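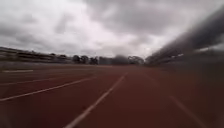 **I haven't run since high school. Can I still join Lukden?**

Yes, please do! Half of our Tuesday group started from zero. Mi-kyung Pyo leads the beginners, and her first session is mostly walking — with a few short jogs thrown in.

**Do I need spikes?**

No. Regular running shoes are great for everything we do until January, when the sprint group starts up.

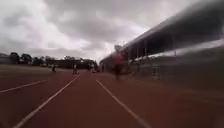 **Which lane should I use?**

Slower runners take the outside lanes and fast repeats go on the inside. If you hear "track!" behind you, hold your line and let them pass.

**What if it rains?**

We run! Only lightning cancels practice, and Dalal Khoury texts everyone by 5 p.m.

**Can my kids come?**

Ages 10 and up, with a parent there. They love the relays (so do we).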